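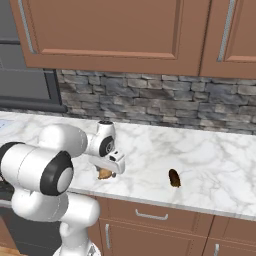
One reader in Coddale would like to know why a grown-up can own a piece of a company and still not be allowed to walk in and take a jar of pickles. Fair question. It has to do with shares.

What is a share?

Starting a company costs money. Suppose the Þorgeirsson Pickle Company wants to buy a bigger vat. It could borrow the money from a bank and pay it back later. Or it could cut itself into pieces and sell some of them. Nobody gets out a saw. The pieces exist on paper, or these days on a computer, and each one is called a share.

Let's say the company is cut into 200 equal shares. If your aunt buys one, she owns one two-hundredth of the whole business. She does not own the lid of a certain jar, or the left boot of the person who drives the van. She owns a small slice of everything mixed together, and the pickles still have to be paid for at the till, even by her.

What does she get for her money?

Sometimes, a dividend. That is a long word for "some of the leftover money." At the end of a good year, after the cucumbers, the wages and the taxes have been paid for, the pickle company has $2,170 left. This is its profit. The people in charge decide to hand out $10 for every share and keep the rest for fixing the van, which needs it.
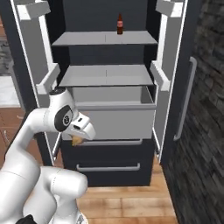
In a bad year there may be no dividend at all. A company doesn't have to pay one, and your aunt can't send it to bed early for refusing.

She also gets a vote. Once a year the shareholders have a meeting, where they can help choose the people who run things. One share usually means one vote, so a person with a hundred shares gets listened to rather more carefully than your aunt does.

Why do prices wobble?

Shares can be sold to somebody else. The price is whatever a buyer and a seller agree on, and people change their minds a lot. If all 316 people in Coddale suddenly go mad for pickles, the shares will probably cost more. If Urner Relish opens across the street with free samples, they may cost less. Your aunt could end up with more money than she started with, or less, and anyone who promises her it will only go up is guessing in a loud voice.

Words to know

Share: one of the equal pieces a company is divided into.
Profit: the money left after the bills are paid.
Dividend: the part of the profit given to shareholders.
Shareholder: your aunt.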